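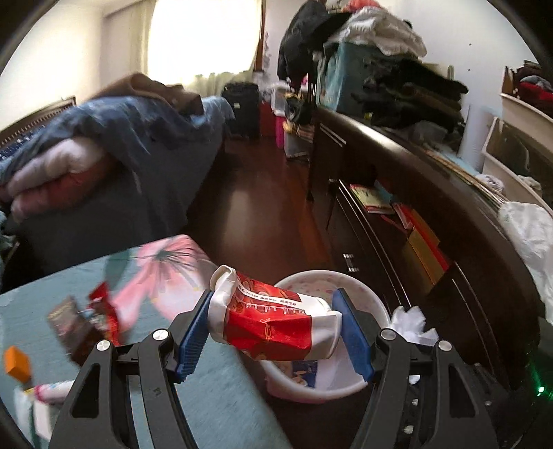 Paper bags go in with the paper, Wian, not in the bedside bin with the tissues, was Yolandi's comment on my last entry, and she added that she's said it before. She has! I went back and found it in the August notes, in her handwriting, underlined. So I'm starting with that.

Feb 11, 2022, bedroom reset, round two

The question is still the one we had for the kitchen: what order do you clear a lived-in room in so that you don't touch the same thing three times? Bedroom is harder than I expected. In the kitchen most stuff has an obvious home (plates, cupboard, done) and in here half of it is on a bed and belongs nowhere in particular.

Order I went with today:

1. trash off the bed with the flowered sheet
2. snacks that still have something in them
3. bottles
4. clothes on the long cabinet
5. bedding on the other bed
6. floor

Trash first was right, I'm keeping that. The wastebasket is the small round one with the pink speckled rim and I pulled it right up close so the bag only had to go down, no walking. Small is a problem though. A paper bag, even crumpled, takes up a silly amount of room in there, and once you've got tissues hanging over the side everything you add pushes something else out. I'd squash the bag flat before dropping it, or (fine, Yolandi) have a second container for paper and card. Khanyisile has a stack of those Nemholm tubs from the pantry job and I'm going to ask if I can have two.

Snacks took longer than they should have because I kept stopping to shake boxes. The dark brown one, the red packet, the orange one over at the edge of the bed... you can't tell from looking whether there's anything left, so each one is pick up, shake, decide. Next time I want a rule before I start. Precious thinks the rule should be that all food leaves the bedroom and gets sorted in the kitchen, where there's a counter and better trash. I like that a lot, it turns three decisions into one trip with a tray.

Clothes: this is where it all went slow. The top of the cabinet is such a handy height that things just land there, and the pile had a black coat in with white things and folded dark things, plus the light blue storage box sitting among them so you can't slide anything along. I moved the box first, then the coat, and after that it went okay. I did try Vusumuzi's method (everything onto a bed, then sort by color) and gave up after 6 minutes. It only works if you have a free bed! One was still half covered in a bottle and boxes and the other had the blue quilt and the pink blanket on it. So maybe bedding comes before clothes? Writing that down as the thing to test. Swap 4 and 5, leave the rest alone.

I left the books on the open shelf as they were. They're not in anybody's way, and if I start straightening books I'll be there until supper.

Floor was the easy part, mostly the black suitcase under the window. Suitcase standing up is good, it rolls, you sweep, you roll it back. The storage boxes by the wall I lifted out and put back and they were more awkward than heavy. Felt pads under them? Or a little dolly. Fosteck has one in the catalog but I don't think we need to spend money to move a plastic box eight inches.

Total was 40 minutes with breaks for writing. Kitchen was quicker, but I'd done it more often by then, so I'm not reading much into it.

Things to bring next time:

- two tubs, marked PAPER and KITCHEN
- tray for food
- liners that fit the small bin, the ones we have are cut for the big one and slide down inside
- a hook or something for the plastic bag near the cabinet, I brushed past it every time I went by and the rustling drove me nuts
- pencil that works

Khanyisile wants to do the wardrobe side with me and has her own ideas about hangers, so I'll leave a blank page after this one for her. Vusumuzi, if you read this, your color method gets another try once there's a clear bed, I haven't written it off.

Also the window light is wonderful in there in the daytime, much nicer to work in than the pantry. If we can keep getting the room at that hour I'd like to.

Still to check: whether the quilt fits in the pink box. I doubt it.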